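Kusteck Property Services
Storage and Display Area Inspection, Clarnden Building, Ground Floor
Inspected by: Telmo Cuesta
Date: May 18, 2026

Ratings: OK = acceptable. M = minor, fix at next visit. F = fail, fix before area is used.

1. Exits and aisles

1.1 Exit door opens fully from inside. OK
1.2 Aisle clear width, minimum 800 mm. F
Comment: Measured 645 mm between the shelving and the stacked chairs. Move chairs to the Layug store and measure again.
1.3 Exit sign lit on battery test. OK
1.4 Floor free of trip hazards. M
Comment: Carpet tile lifting at the threshold. Glue down.

2. Seasonal and decorative items

2.1 Artificial greenery kept away from heaters and lamps. OK
2.2 Flame rating label present on artificial trees over 310 mm. M
Comment: Labels missing on two large trees in bay 4. Check purchase records. If no rating is found, discard.
2.3 Soft trim (pom-poms, ribbon, cotton) kept off light strings. OK 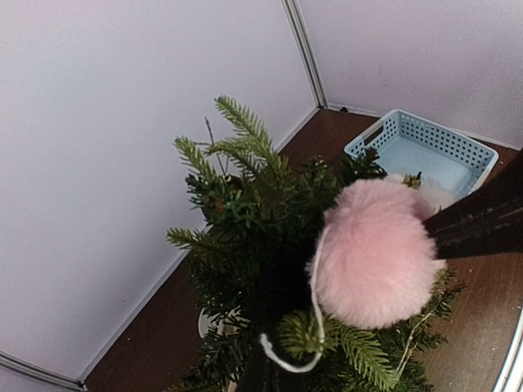

Item 2.3. Small tree with pink pom-pom.

2.4 Light strings checked for cracked insulation. F
Comment: One string has bare copper near the plug. Tagged out. Do not repair with tape.
2.5 Boxes closed and labeled with contents. M
Comment: Labels faded on the top shelf. Rewrite in marker.

3. Electrical

3.1 Panel door closes and latches. OK
3.2 Clear space in front of panel. OK
3.3 Extension cords not used as fixed wiring. F
Comment: Cord run behind the shelving to feed the Trotuven dehumidifier. Needs a proper outlet. Unit to stay off until then.
3.4 Outlet covers intact. OK

4. Tabletop items

4.1 Small trees stand on their own base. OK
4.2 Small parts kept in a basket or tray. OK
4.3 Plates and other breakables set down flat, never stacked on edge. OK

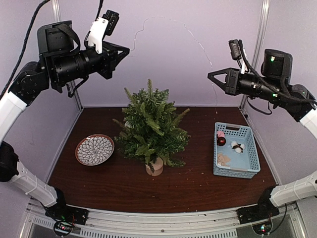
5. Fire equipment

5.1 Extinguisher on bracket, gauge in green. OK
5.2 Inspection tag current. M
Comment: Tag signed but month left blank. Ask the contractor to confirm.
5.3 Smoke detector tested. OK
5.4 Storage kept below sprinkler heads by the required clearance. OK

6. Follow-up

Items 1.2, 2.4 and 3.3 must be closed before the area is used. Send photos of the cleared aisle with the new measurement. Minor items carry over to the next visit.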